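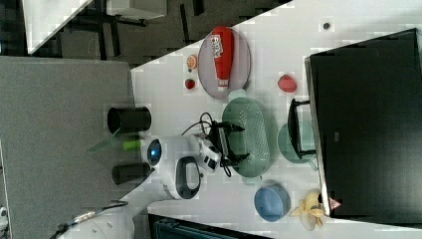
Ketchup, fruit and a colander out on a white table.

The man who wants you to own less
By Nkrumah Gyamfi

Ctibor Brabec was early, and he had already moved the sugar bowl to the next table. We were at Rinaldi, the coffee place across from the Mirnell library, on a Thursday morning, and I had come to ask him why a person should pay to be told to throw things out.

"You don't pay for that part," he said. "You pay for somebody to stand there while you do it."

Brabec runs a course called Arnalden, named for the street where he grew up. It lasts seven weeks. People start by writing down everything in their kitchen, down to the last teaspoon, and end by getting rid of a good part of it. His own first list came to 584 items. He told me this number twice, with some pride, and I asked whether he had ever checked it.

"My wife did. She got a different number. But she was counting lids."

I like a clear counter as much as anyone. What I doubt is the bigger promise, printed on his flyer, that a household with fewer things in it will be calmer, sleep better and argue less. I asked where that came from.

"From the people who take the course. They tell me."

The people who finish, then. He agreed that he doesn't hear much from the others. He thinks most of those who quit do so in the second week, when the list is supposed to be done. "They find out how long it is and they get mad at me," he said. "I understand it. I was mad too."
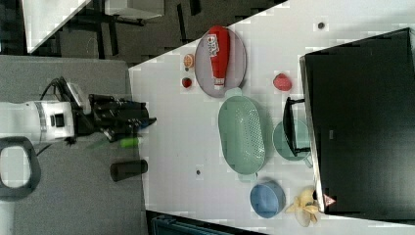
His favorite target is what he calls the parked object, meaning anything put down for a minute that is still there a month later. Batteries are parked objects, and so are takeout menus and the key to a bike lock you no longer own. A small bright green marker, or maybe only the cap of one, lying on a gray pad with a whole big white table right next to it, would keep him talking through a second coffee. His rule is that such a thing gets 15 minutes. After that you put it away or you throw it out.

I said that this sounded tiring. My kitchen has a drawer for exactly these things, and I can find the tape in it.

"Can you find it right away?"

Sooner or later, I said.

"So you do the work anyway. You just do it later, and in a bad mood."

It is a decent answer. It is also the kind he gives a lot, where whatever you say about your own house turns out to be a point for him. When I told him that my aunt in Derkent kept every jar she ever emptied and was the most cheerful woman I have known, he said she must have had a system.

She had no system. She had a garage.
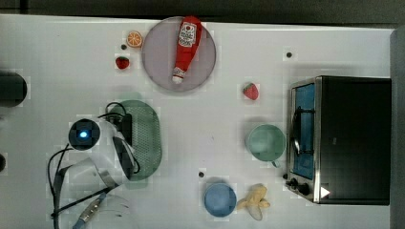 What it costs

Brabec was less quick when we got to money. He wouldn't let me print the price of the course, which he says changes with the size of the group, and he sells storage bins on the side. I asked if it bothered him to sell containers to people who were trying to own less.

"Two bins," he said. "That's the most I let anyone buy."

And do they stop at two?

"From me they do."

He plans a new group in August, and nearly 15 people have signed up. I asked him to put me in touch with someone who had dropped out of an earlier one, and he said he would look. I am still waiting on that name. On his way out he put the sugar bowl back.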